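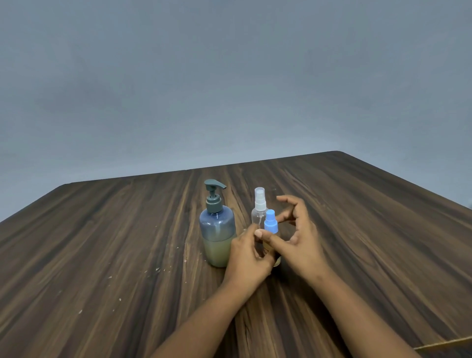
Harkorside, Sat 7 March – The small automation company Aslow has started a comparison of two grippers and two camera positions for work with small plastic bottles. The task is simple for a person: hold one bottle, bring the open neck of another one close to it, and pour. For a robot arm it is still difficult, says Malathi Krishnan, who leads the tests.

The first gripper, Rusu, has two stiff fingers. The second, Brikach, has 4 soft ones and costs more. Each gripper will make 100 attempts with each camera position, and the same controller is used for all of them.

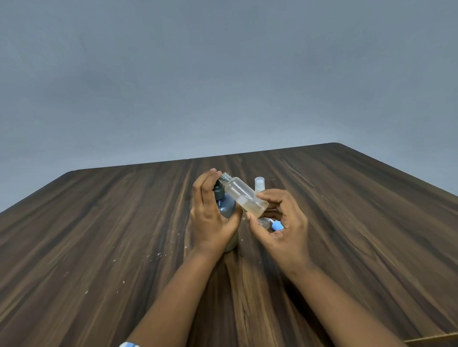 Before the arms are switched on, every task is done by hand and recorded from head height. "We want to know where the fingers go when a bottle is tilted," Krishnan said. Her colleague Chibuzor Oyelaran prepares the recordings for the controller. He expects that clear plastic will be the biggest problem for the cameras – the depth values near a bottle neck were often missing in the February trials.

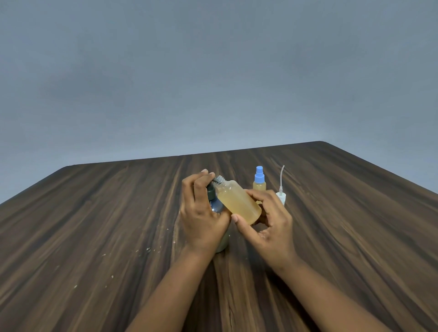
Will the company choose only one gripper at the end?
This is not decided. Aslow may keep both, with Rusu for caps and Brikach for soft bottles, if changing between them does not take too much time.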